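Sorting bottles at a shared worktable
Posted in Household and Workplace Recycling

Our office at Stosanwood has one white worktable where staff leave drink bottles during the day. By late afternoon the surface requires clearing, and we collect some 65 bottles each month. Please advise whether labels must be removed before collection, and how the tabletop should be cleaned afterward.
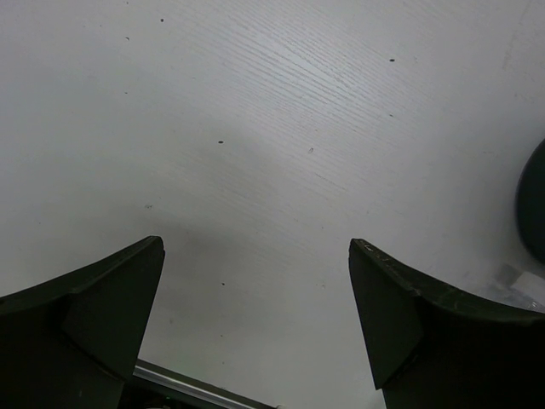

We would prefer a method that does not dull the finish or leave streaks along the grain.

Sowmya Panicker

Labels may remain on clear plastic bottles unless your collection service states otherwise. Please empty each bottle and confirm the cap rule with the service. A small bin kept on the table is sufficient for daily use. 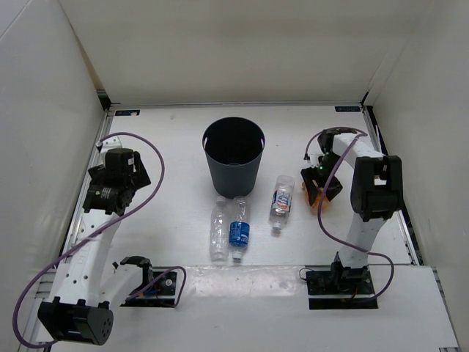 Three clear plastic bottles in front of a dark gray bin.

For the surface, use a damp cloth with a little dish soap, wipe in the direction of the grain, and dry at once. Scouring pads are not advised.

Valquíria Camargo

We use vinegar. No complaints so far.

Nair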